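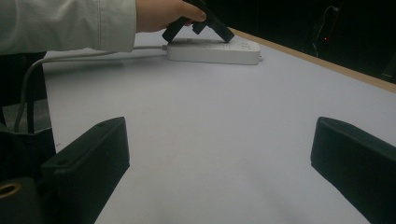 *View over the open fingers, with the power strip at the back of the table.*

# Viltov Cele, hand-held gripper pair: review after 22 days

We bought the Cele kit for our small workshop in Plernia, where we record table tasks for robot training. The price was 700 euros for the pair, with delivery. Before this we used an older Driltgate set, so I will compare with it in some places.

The box arrived well packed. The printed guide has eight pages and is clear, except the chapter on calibration, which I had to read three times. My colleague Ilir Stojanovska assembled the left gripper while I did the right one, and we were both ready before lunch. One screw was missing from my bag. Viltov sent a new one without any discussion, but it took a week to come.

## In the hand

The grip is comfortable for me. I have rather small hands, and with the Driltgate my thumb was tired after one hour. With the Cele I can work a whole morning if I make pauses. The fingers open wide and they close evenly, and I do not feel play in the links.

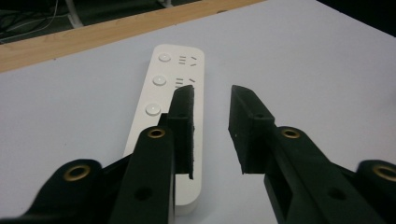
For small things I had more trouble. A switch or a button must be pressed with the tip of one finger, and the tip is quite broad for this. I learnt to close both fingers first and to come from above. Ilir prefers to use only the left finger, and his results are a little better than mine. I would like Viltov to sell a narrower pair of tips, even at an extra cost.

We made 66 recordings with the power strip. Four of them I had to delete, and all four were my own mistakes, for example starting to move before the recording was on.
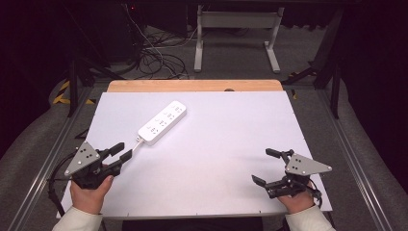 Tracking was the part I worried about most before buying. In our room there is a lot of metal and many cables, and the old set lost its position every day. With the Cele I have had this problem only twice. Each gripper carries a grey triangular plate with three dark marker dots, and I advise you to keep your sleeves well behind it. The plate is held with small screws, which I check every Monday. The cables I like less. They are stiff, and when I cross my hands the left one pulls at my wrist.

## Would I buy it again?

Yes, for table work with two hands. If you need to walk around the room with it, I would wait, as the shop told me that a version with a softer cable is planned for November. The bag which comes with the kit is too small for both grippers with the cables attached, so we keep ours in a drawer.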